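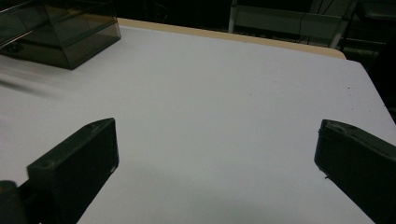

Slide 1: Hello and thank you

Good evening, everybody, and thank you for coming out. (Wait for the chairs to stop scraping.) My name is Homa Naseri, and if you take the early stretch class at the Hartley studio you have probably heard me groaning from the back corner, next to the radiator. I have been going there since the January it opened, when there were 2 of us in the room and one of us was the teacher's sister.

Forough asked me to talk about starting to exercise again after a long time away from it. I said yes before I had thought about it, and then I thought about it a great deal, mostly at night.

Slide 2: How I stopped

I'll keep this part short, though my husband will tell you I have never kept a part short. I swam in college and I walked everywhere when we lived in Nirkport. Then we moved, I had a desk job and a car, my knee started to complain, and I let it win. Years went by that way. I didn't decide to stop. I just kept meaning to go next week.

(Ask: who here has a gym bag in the trunk that hasn't moved in a while? Put my own hand up first, so they feel safe.)

Slide 3: The first class

Tell the story of the wrong socks. I wore my slippery wool ones to a barre class, and spent the whole hour sliding gently away from the barre like a boat that hasn't been tied up. Mahnaz Ranjbar was teaching that day. She didn't say a word about it in front of the others, she just put a spare pair with the rubber dots next to my water bottle — I still have them, Mahnaz, and I do mean to give them back.

What I want people to take from this: I was sore for days, I was embarrassed for maybe an hour, and I went back.

Slide 4: What helped me

Go slowly here, people like to write these down.

I picked one class and stuck with it. I had a big plan at first with strength one day and cycling the next and something called flow on top of it, and it lasted less than two weeks. One class on one morning was something I could keep.

I told the teacher about my knee. This felt like making excuses, but every teacher I've had was glad to know, and Sadao Nakajima showed me a way of doing lunges with a chair that I still use at home while the kettle boils. If you have an old injury, see your doctor too, please. I'm a retired bookkeeper and you shouldn't take medical advice from me.

I wrote it down. I have a little green notebook with every class in it, and as of this morning it has 233 entries. Some of them only say "went, tired." There is one that says "went, cried a bit in the stretch at the end, nice though." I love that one.

(Hold up the notebook. Don't pass it around, there are grocery lists in it and worse.)

Slide 5: What didn't help

The scale. I put it in the hall closet in the second month and I'm not sure which box it's in now.

Comparing myself to the front row. The front row at Hartley is very strong and very kind, and some of them have been dancing since they were four.

Expensive leggings. They were lovely. I did exactly the same number of push-ups in them, which at that time was none.

Slide 6: The Gritport walk

If there's time. Last fall Omid Mazandarani got 24 of us together from the different classes to walk the shore path at Gritport, and I finished it, knee and all, and then ate the largest sandwich of my adult life. (Skip the part about the bus unless somebody asks.) The oldest person on that walk was 80 and she waited for me at the top of the steps, very politely, pretending to look at the birds.

Slide 7: If you'd like to try

The beginner class is at Hartley and the gentle one is over at Melance, where the parking is easier. Your first visit is free at both. Bring water and a layer to take off, and please, the socks with the dots. Forough Shojaei has the sign-up sheet by the door, and she'll answer anything about times and prices much better than I can.

Questions now. If it's quiet, tell them about the time I fell asleep in the relaxation part and they had to turn the lights on.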